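Setting Up a Repeatable Tabletop Sorting Cell

We use cookies to remember your preferences. Accept | Manage settings

This page covers the working rules for plate-and-block sorting at the Waltumdale bench. It assumes the arm is mounted, homed and calibrated. Read it before your first session and again after any change to the cell.
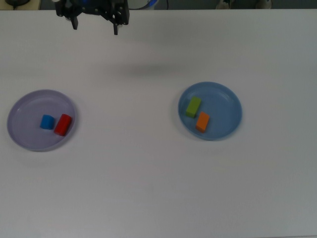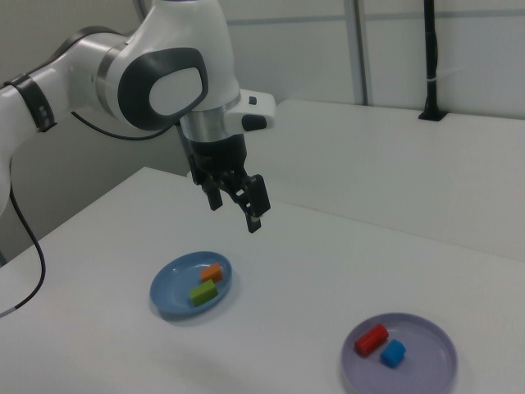
Two plates, two blocks on each, gripper open above the table.

1. Clear the table. Only the plates and the blocks named in the task sheet may be on the work surface. Tools, tape and spare blocks go on the rear counter or in the drawer.

2. Place the plates by hand with the arm stopped. Leave enough bare table between them for the open fingers to come down without touching either rim.

3. Sort by one property per run. If the sheet says shape, color is ignored, even when a color split looks neater. Write the property in the log before the first move.

4. Vary the block angles between runs. A policy tested on squared-up blocks tells you little about diagonal ones. Two blocks may sit close together, but do not stack them.

5. Check the cables. Move the arm by hand through its full reach and watch the slack at each joint. A cable that goes tight or crosses the plates must be rerouted before power is applied.

6. Start and end every run with the gripper open and clear of the blocks. Runs that end with a block still held are marked incomplete - do not trim them to hide it.

7. Stop after 22 runs and repeat the calibration check. Nuria Casado reviewed 356 logged runs in January and traced most bad grasps to sessions where this step was skipped.

Keep one hand near the stop button whenever a second person is at the table. Only the operator named in the log may restart the arm.

Log entries go in the Fuvon folder, one file per session. Questions about the task sheets go to Danilo Mercado.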